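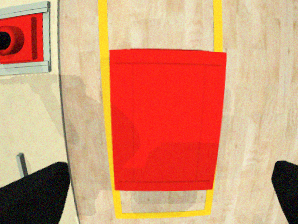 FOR IMMEDIATE RELEASE
31/05/2019

Ulen Shared Workshop Opens Its Robot Arm Project to Anyone With a Laptop and Some Patience

BROTLEY — The Ulen Shared Workshop is pleased to announce that its first group build, a robot arm work cell called Pleritau, can now be downloaded and run at home in simulation. The real arm is still in pieces on the bench beside the drill press. The simulated one has all its bolts.

Pleritau began in October, when 14 members signed up to build an arm that could pick up a block and put it down where it was told. The plan was to cut metal first and write software later. After two brackets were made to fit a motor the workshop did not own, the group voted to do things the other way around.

"We spent a winter moving a block that does not exist, and I have never been so annoyed by a real one," said project lead Catinca Ciobanu. "On the bench, a mistake costs us a gear and an evening. On the screen, it costs us an evening."

The download includes the arm, the room, the mat and a small set of practice objects. The basic exercise uses a red block and a yellow outline. Users can watch from across the room or switch to the close view at the gripper, where most of the arguing gets settled.

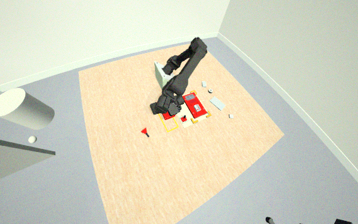
The Pleritau arm over the red block in the simulated work cell.

Members have run the basic exercise in 100 different starting layouts. Of those, 37 ended in what the log calls "other," a category that Colin Hollis wrote into the software on the first night and has since asked to rename. The full log is part of the download, including the entries typed in capital letters.

A second exercise swaps in differently shaped objects. Flat-sided blocks forgive a sloppy approach angle and slanted faces do not, so the grip settings that worked in spring had to be written over again. Leonilde Neves handled most of that work and has asked that the old settings be deleted from every computer in the building. 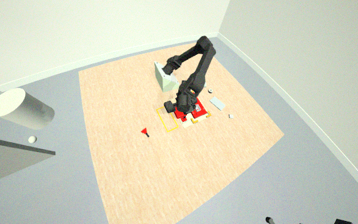 The physical arm will follow the same layout, with the base on a raised platform and the work area marked out in yellow. Conceição Arruda is cutting the new brackets, this time from a drawing. The Fonseca hardware store in Brotley has given the group a discount on fasteners, which members describe as generous and, given how many they drop, wise.

No completion date has been set for the hardware. An earlier date was set and is still on the whiteboard, where it has been left as a lesson.

Beginners are welcome at the open build nights, which start at 7 p.m. and are limited to 11 people by the number of chairs. No programming experience is needed for the first exercise. Guests should bring a laptop and a charger; the workshop has plenty of extension cords and one good outlet.

The simulation is free. Copies can be picked up at the front desk on a borrowed memory stick, and the workshop would like the memory sticks back.

About the Ulen Shared Workshop
The Ulen Shared Workshop is a member-run space in Brotley with benches for wood, metal and electronics. Past group builds include a plywood canoe, which floats, and a clock, which runs.

Press contact: Albertina Barros, Ulen Shared Workshop, Brotley. Messages left at the front desk are usually answered the same day, unless the saw is on.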